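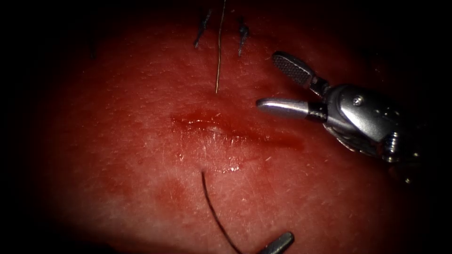

Zinash Dinsa wrote under the last version of this page that a practice pad teaches you bad habits, that the slit never pulls apart the way a real wound edge does, and that anyone who can close a row on a pad in July will be back to square one by the fall.

I half agree. Pads are forgiving in the wrong places. They don't move much, they don't care how hard you pull until they suddenly tear, and the kits come with a booklet that makes every knot look like tying a shoe. I have been through 12 pads from three sellers and would not call any of them lifelike. But the knot is the same knot, and most people who struggle are struggling with thread, which a pad will show you perfectly well.

So these are the steps for one interrupted stitch with an instrument tie, updated 21 May 2021 after the comments. It's bench practice only. Being able to do it on a pad doesn't make you fit to do it on anything else.

What you need

A pad with a slit in it, either precut or cut by you. The Geseo pad is fine. The Lisow pad has a nicer surface but goes gummy at the edges of the cut.
Suture thread with a needle, in a color you can tell apart from what's already on the pad.
Something to drive the needle, something to grasp with, and something to cut with.
A light you can move.

Skip the 344-page workbook that Istier sells alongside its kit. I read it. The part on knots takes up four pages and two of those are about posture.

Before you start

Cut your thread shorter than you think. The usual advice is to leave yourself plenty, and I have never understood it. A long thread gets under the instrument, over the instrument and through its own loop, and you spend the session untangling. If you can't finish a stitch with a modest length, more thread won't save you.

Look at the old stitches as well. A pad that has been used before will have stubs sticking up, and a loose strand loves to hook itself on one. You can work near them, but trim any long tails first or pick a stretch of the slit a little farther off.

Step 1. Place the bite

Go in at a right angle to the surface, a little way back from the edge. Follow the curve of the needle and let it come up the same distance back on the other side. If the two sides don't match, take it out and do it over. People tell you an uneven bite will even out when you tighten. It won't, one lip just rides up over the other.

Step 2. Pull through and leave a tail

Draw the thread through slowly until a short tail is left on the far side. Keep an eye on the tail the whole time. Most of my early failures were nothing more dramatic than pulling the tail clean through and having to begin again.

Step 3. Make the loop

Hold the long end with one instrument and lay it around the jaws of the other. Twice around for the first throw, if you are making a surgeon's knot. Keep the jaws pointing toward the tail while you do it, so you have a short trip to make afterward. The loop should be wide and lazy. A tight loop slides off the tip or jams at the hinge, and stiff thread makes it worse, as it wants to go back to the shape it had in the packet.

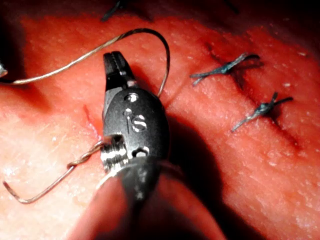 If yours does that, run the whole strand gently between your gloved fingers before the next stitch to take some of the curl out. The Oral thread is the worst I've tried for kinks. Warming the packet in your hand is often recommended and I can't say I ever noticed a difference.

Watch for strands twisting around each other as well. One twist you can usually shake out. If there are several, stop, let go with one side and unwind them. Pulling harder locks the twist in, and then you have a knot where you didn't want one.

Step 4. Reach for the tail

With the loop sitting around the jaws, open them, reach for the short end and close on it. Take it near its tip. Grab it in the middle and you'll drag a fold through the loop and end up with a bow, which looks pretty and holds nothing.

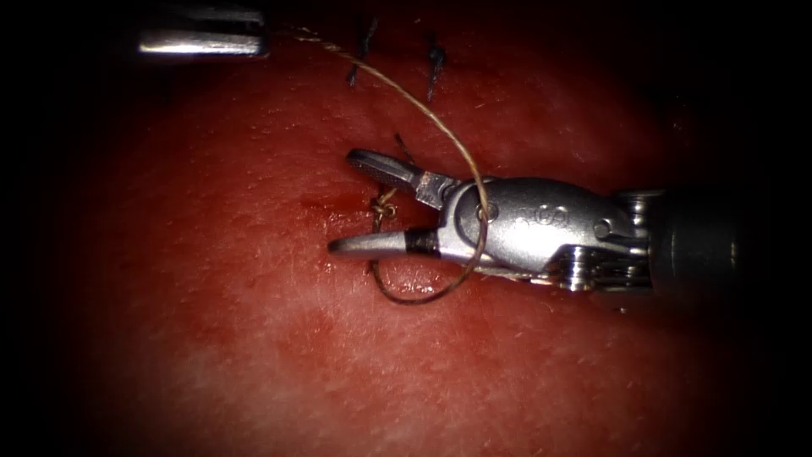
Jaws open, with the tan thread curving over the top of the gripper.

Step 5. Lay the throw down flat

Pull the two ends in opposite directions, low and level with the pad. The edges should touch and no more. If the surface puckers you have gone too far - a common fault on pads, because the stuff squashes and gives you no complaint until it rips.

Then a single throw the other way around, and another the first way. Reverse direction each time or you get a granny knot. Some guides ask for five or six throws. On a pad I stop at three and have not had one work loose, though that tells you about my pads and not much else.

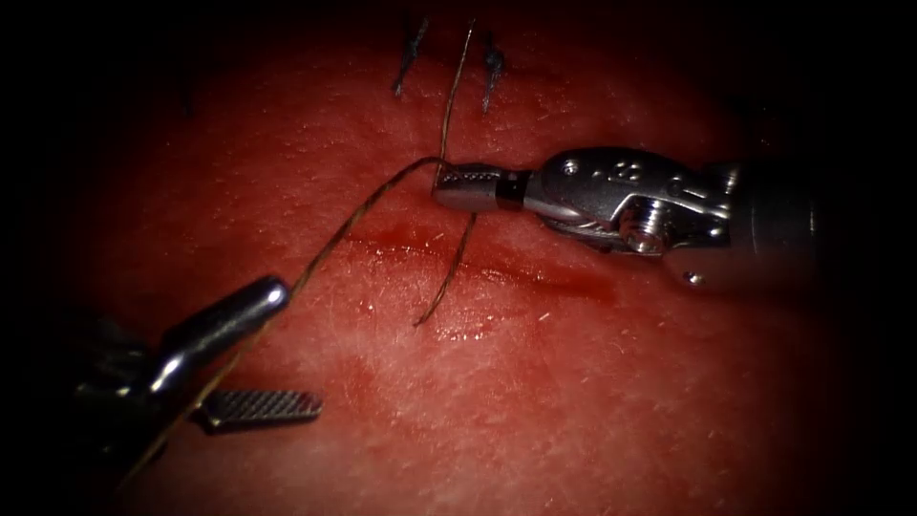 Thread held just above the slit, two earlier stitches near the top.

Step 6. Trim

Leave short tails, all the same length if you care about looks. Cut too close and the knot can open.

How much practice?

The Istier booklet says 900 knots. I don't know where that figure comes from and they don't say. What worked for me was 24 stitches in a sitting, with the bad ones cut out and done over. After that my hands got sloppy and I was only rehearsing mistakes.

Move the light now and then, too. A shiny pad lit from one side hides the far lip of the cut, and a dark thread in the shadowed part is very hard to find again once you've let go of it.

On Zinash's point about wound edges: you can pin the two sides of the pad slightly apart so the slit gapes. It helps a bit. The pins pull out.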